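Small bits on the workshop floor, and how I keep on top of them

I've had the back half of our garage as a workshop since we moved to Drandadholm, and the thing that gets away from me every time is the floor. Benches I can manage. Floors fill up while you're looking the other way, and mine is concrete, so anything that lands on it either rolls or chips. These are the habits that have stuck.

Sweep before you start, not just after

I used to leave the sweeping till I was tired and wanted my tea, so you can imagine how well it got done. Now I give it two minutes first thing, with the soft broom. If I drop a screw later on it shows up against a clean floor and I'm not picking through shavings for it.

Paint it a light colour

Best job I've done in there! I went for a pale grey floor paint (two coats, left overnight between them) and suddenly I could find things. Dark bits stand out a mile on grey. Don't go for white, my neighbour did and it looked filthy by the end of May.

Do get the old oil off first with a degreaser and a stiff brush, or the paint will lift in sheets. I had to do the corner by the door again.

Pick up the long thin things first

Offcuts of dowel, pencils, lengths of cable, anything you could skid on. They go before I even fetch the broom. I keep an old paint kettle on a hook for them and empty it when it's full.
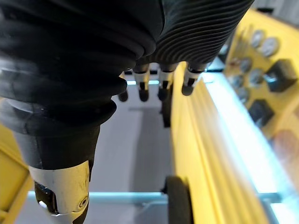
Give bright colours to anything that stands on the floor

My toe has met the foot of the shelving more often than I'd like. Yellow is the one I'd pick, it shows up even with the big light off. I used the end of a tin of Vogler enamel on the bottom 200 mm of every upright and it's lasted well, bar a few scuffs where the mower goes past.

Jars for the strays

Every screw I find goes straight into one jar, no sorting. When it's full I tip it out on a tray with the radio on and sort the lot in one go. Last time I got 19 matching brass ones out of it, which did the hinges on the blanket box (I'd been about to order a box of 1000 from Lokeck, so that saved me a few quid).

Get down low with a torch

If you've lost something tiny, lay a torch flat on the floor and turn it slowly. Even a washer throws a long shadow. Works for earrings in the bedroom too.

Mats

I've got one rubber mat, in front of the vice. I tried doing the whole floor with the Plultau interlocking ones and the sawdust just packed itself into the joins, so up they came again. One is plenty, and you can take it outside and bang it on the wall.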